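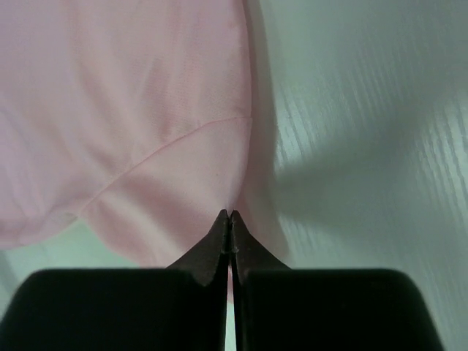
Garment Handling Project: progress report to the Prollex fund
Prepared by Nestor Dagdag, Zendville
March 2022

1. Summary

Work on folding and flattening thin garments continued until the gripper fault set out in section 2. We stopped all unattended running at that point and have been working since with an operator at the bench. The fault is understood, a partial fix is in place, and we expect to be one milestone late. No one was hurt. We are not asking for extra money.

2. The fault

The arm is meant to open its fingers, lower them to the table, close on a loose edge or corner of the cloth and lift. In 15 of 361 logged attempts the controller reported a good grip when the fingers had closed on nothing, or on a single thread of the hem. The arm then carried on with the rest of the fold. In most of these cases the only result was a wasted cycle. In two of them the fingers came down on the table harder than they should have, and the second time the force limit did not trip. Humaira Rind was at the bench and used the stop button.

We treated the second event as a safety matter and logged it the same afternoon. The force limit had been raised in September for work with towels and was never put back. That was our mistake. The setting is now kept with the garment type and cannot be changed without a second person signing for it.

3. Cause of the false grips

The grip check relies on how far the fingers travel before they stop. With towelling there is a clear difference between holding something and holding nothing. With a thin shirt fabric there is very little, and a small amount of wear at the fingertips is enough to hide it.

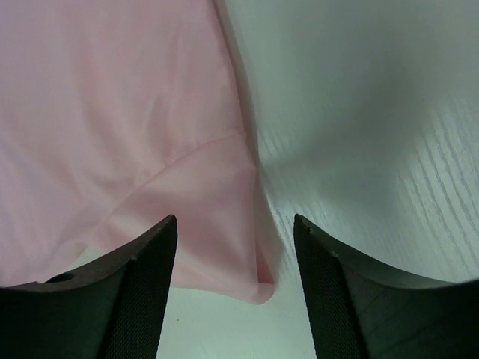
Soft fabric also moves as the fingers come in. A hanging corner can curl under itself, so the point the software has chosen is no longer where the edge is by the time the fingers close. Pale cloth on a pale table makes the edge harder for the wrist camera to find, and shadows beside the cloth were marked as part of the garment more often than we had expected.

4. What has been done

The force limit is back at its original value and was tested on the bare table before any cloth work resumed. The grip check now uses motor current as well as finger travel. After each grasp the arm lifts a short way and pauses, and the camera compares the cloth before and after. If nothing has moved, the arm opens and starts again.

In 46 attended attempts with the new check there was one false grip, and the arm stopped by itself. This is too small a run to rely on.

5. Still open

Trelis have been asked to quote for replacement fingertips. We would like a darker table covering, but the one we tried from Lysenko dragged on the cloth and has gone back. The pause adds time to every cycle and we have not yet tried to shorten it.

6. Effect on the plan

The milestone of 2,250 unattended grasps will move to the next reporting period. Unattended running will not restart until Humaira has signed off the force limit tests and the new fingertips are fitted. Spending is within budget, and the fingertips will come out of the existing parts line.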